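Can a Robot Clear the Table Yet?

Clearing a table takes you one minute. For a machine it is a long list of small problems. Engineers often start the work inside a computer, in a simulation, where a dropped mug costs nothing.

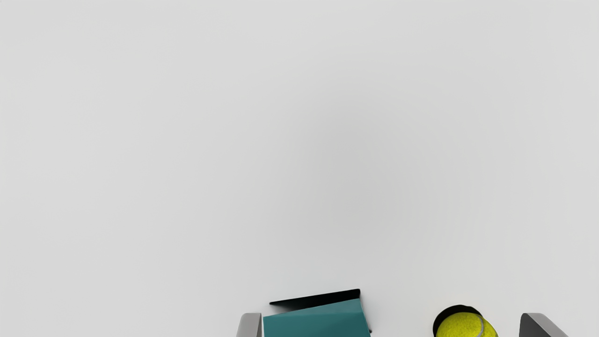 A program called Rana ran the same chore 793 times. The robot had to find each thing, grip it, lift it and set it down in the right spot. It finished 762 of those runs.
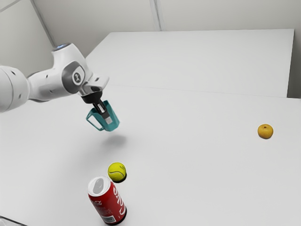 Those runs used one table with good light. A real kitchen has crumbs, wet glass and a cat. When the Florner team moved the program to a real arm, it needed 10 tries to put away one cup. 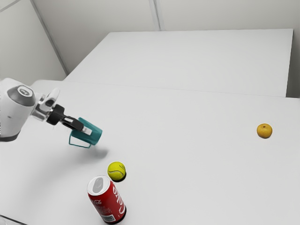 Grip is the hard part. Your hand feels a cup slip and squeezes before you think. A gripper with two fingers has to choose its hold with care – here it has the teal mug by the rim, and the mug hangs at a tilt. Too little force drops a cup. Too much can crack it.

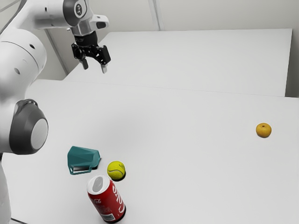 Planning comes next. The program must pick what to move first and keep the fingers clear of everything else. The orange fruit has open space on every side, so it is an easy target. The ball and the red can stand close together, which leaves less room for fingers.

Shops have simpler jobs. At Rundard, an arm packs 500 boxes a day, all one size. Homes will take longer.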